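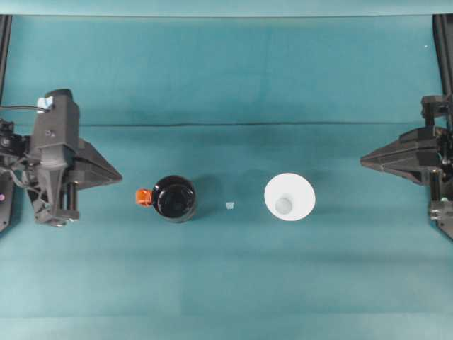
How many mugs does one small kitchen need?
Two for each person who lives there, plus a couple spare for visitors. Everything past that is for love, and love is allowed a shelf of its own.

Right, mug thread! I've been threatening this since December and I finally have a cup of tea and a free evening, so off we go.

1/ I pulled every mug and cup out of the flat and lined them up along the hall floor. There were 82. EIGHTY-TWO. I live with one other person and a cat who drinks out of the bath.

2/ I'm now down to 40 and so happy with what's left that I keep opening the cupboard just to look at it. Morena Lo Presti (my flatmate, very patient) has asked me to stop calling her in to look as well.

3/ Let's start with my favourite: black cylinder mug, bright orange handle. I love this thing! Straight sides all the way, so your tea doesn't spread out and go cold at the top, and the orange means you can find it on a messy desk in a second. Black and orange on a teal tabletop is a ridiculously good colour match, by the way. I want to paint a whole room like that.

4/ Then the white cone-shaped cup, which is the complete opposite. I use it for small strong coffees, the kind you drink standing up. It's got a little pale circle at the bottom inside, and getting down to it is my signal that the break's over and I have to go back to work. (I usually have another one.)

5/ Cone cups and stacking: please be gentle! They slide into each other beautifully and then they will not let go. I had two from a Firndale set stuck together for most of a winter. What worked in the end was cold water in the top one, warm water round the bottom one, wait a minute and twist. Don't tap them on the worktop. Ask me how I lost the third one.

6/ A few of you asked how I decided what stayed. I made tea in every single mug over several weeks. If I caught myself reaching past it to get to another one, it went in the box. Very unscientific and I'd do it again tomorrow.

7/ Most of what left was the freebie stuff, conference mugs and so on, and one enormous Gurano soup mug that took half the kettle to fill. It's gone to my brother, who eats cereal out of it and is thrilled.

8/ The hard one was a chipped Cozma mug from my first flat. I couldn't drink from it and I couldn't bin it, so it's got pens in it now. It looks great on the windowsill and I'm a bit annoyed I didn't think of that years ago.

9/ Shelf layout, for the people who like this sort of thing (me, it's me). Straight-sided mugs at the front, handles all pointing right. Tapered cups behind them, single layer. Tall ones on the left where the shelf above is higher. There are 6 hooks underneath for the daily ones and the orange handle gets the hook nearest the kettle, obviously.

10/ Tea stains! Bicarb and a damp cloth, small circles, rinse well. I was so pleased with how the pale ones came up that I did the teapot as well, and then the sink, and then it was half past eleven at night.

11/ Somebody asked if matching sets are better. I used to think so and bought a whole Flornitz set to prove it, all one shade of grey. They're perfectly nice mugs and we never knew whose was whose. Give me odd ones every time. Morena has a green one, I have the orange handle, and there's been peace in the kitchen ever since.

12/ Okay, your turn. Show me the mug you'd rescue first, I want to see handles, I want to see chips, I want to see the horrible one your nan gave you that you secretly love. I'm putting the kettle on and reading all of them!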